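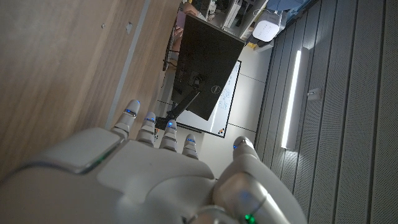

3. Setting up the Josine desk timer

Read this before you trust the box, which claims you'll be running in 2 minutes. I've set up three of these and never come close.

3.1 Slide the battery door off and put in fresh batteries. Rechargeables fit, but the clock drifts with them.

3.2 Hold MODE until the display blinks. The factory sheet says to tap it. Tapping does nothing on mine.

3.3 Set the hour, then the minutes. If it's past noon, check for the tiny PM mark. An alarm set for 7 AM that goes off at dinner is almost always this.

3.4 Pick an alarm tone. Tarkex advertises 32 of them. I hear maybe five, played at different speeds.

3.5 Enter your work interval and press SAVE. The maximum is 200 minutes. Anything higher gets cut back without a warning.

Note: "Smart Rest" is supposed to learn when you need a break. I left it on through all of February and it beeped at the same times every day. Leave it off until someone shows me otherwise.

Caution: Don't press RESET with the batteries in unless you want to lose every saved interval. There is no confirm screen.

3.6 If the display shows 321, the timer is in countdown test. Press MODE once to get out.

Comments

Morenike Bassey: Step 3.2 saved me. I was tapping that thing all Saturday morning.

Harsh Bajpai: Smart Rest does work if you skip breaks for a week first. Mine moved by ten minutes.

Morenike Bassey: Ten minutes in a week could just be the clock drifting, see 3.1.

Search this guide Type a word Go

Pleltdale Owner Guides | Contact | Back to top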